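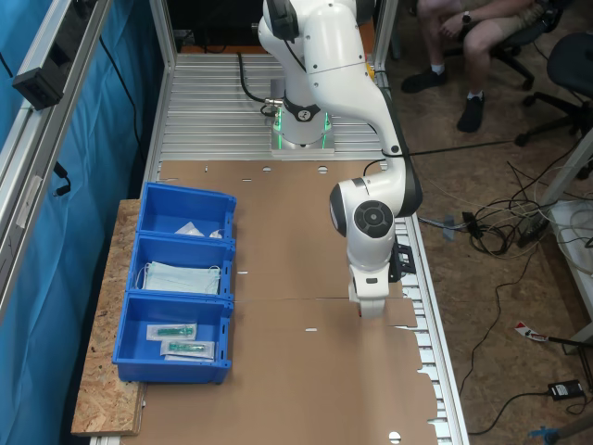
Section 4. Teaching the arm its first chore: packing from the bins

By now you should have the base bolted down, the Karna controller talking to the arm, and a kettle on somewhere nearby, for this is the longest section in the guide and there is no prize for rushing it. We are going to ask the arm to take soft medical supplies out of small blue bins and put them into a cardboard box. It sounds like the dullest job in the building, and for a person it probably is. For a machine it is still quite a stretch, and we would like you to start with a fair idea of what to expect.

4.1 What the arm can and can't manage yet

People who come to our open afternoons at Drodberg nearly always ask whether one of these could fold the washing or empty the dishwasher. Not yet, we tell them, or at least not in a way you would want to live with. Picking up one firm packet from a known spot is something the arm does well. Lifting a single face mask off a pile is harder, as the fabric gives under the fingers and the ear loops like to catch on their neighbours. Folding a flat box blank into a finished box is harder still, and the Pastor software in this release leaves that part to you. The blank may lie flat on the table while you practise the picking.

In our own trials at the Utlow workshop we made 1,596 picks over the spring. Packets went well from the first week. Masks took us until July to get right (and we still keep an eye on them!).

4.2 Setting out the bins

1. Switch the arm to HOLD on the controller and wait for the message "Arm held" before you reach over the table.

2. Put the bins in a row along one side of the work surface, long sides touching, and push them up snugly so that they can't creep apart. A gap the width of a pencil is enough to upset the positions you will save later on.

3. Place one sort of item in each bin. Please don't mix masks and packets in the same bin at this stage, however tempting it is to save room.

4. Lay the masks flat in a single stack. Tuck in any loops that hang over the side of the bin -- loops lying on top of the stack are fine.

5. Lay the packets towards the front of their bin. They may overlap a little, and in fact it is good practice for the arm if they do.
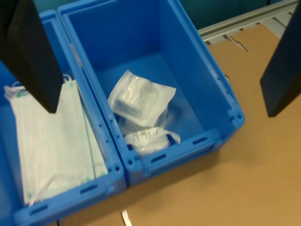
Fig. 4.1 Masks and wrapped packets in neighbouring bins, with the gripper fingers to either side.

Note: Clear plastic wrapping catches the light, and a bright glint can fool the vision software into seeing an edge that isn't there. If you find the arm pausing over the packets, try drawing a curtain or moving your lamp before you go changing any settings. We once spent most of a Tuesday on the settings, and it was the lamp.

4.3 Saving the first pick

1. Open the Pastor menu and choose New Chore, then Pick and Place.

2. Set the travel speed to 60 mm per second. You can raise it later, and you will certainly want to, but slow is kinder while you are learning.

3. Guide the fingers over the packet bin and stop when they are 145 mm above the bottom of the bin. Press SAVE ABOVE.

4. Lower the fingers until they are either side of the top packet, close them gently, and press SAVE GRIP.

5. Raise the arm straight up, move to the place where you want the packet set down, and press SAVE DROP.

6. Step back behind the table line and choose Run Once.

Caution: Keep hands, sleeves and lanyards out of the bins whenever the controller shows RUN. The fingers close with more force than they seem to, and they can't tell a cuff from a mask.

Caution: Check that no cable can snag on the arm as it swings. Do this by eye each time you change the drop position, even if you have only moved it a little.

4.4 If a pick goes wrong

The arm lifts two masks together. Lower the grip setting by one step and fan the stack lightly with your thumb. About one pick in nine went this way for us early on, so don't be downhearted.

The packet slips out on the way up. Lower the grip position by 2 mm and save it again.

The fingers touch the bin wall. Hold the arm, nudge the whole row of bins back to its marks, and repeat 4.3 from step 3.

When you have ten clean picks in a row from the packet bin, go on to the masks and work through the same steps. Box loading is covered in Section 5.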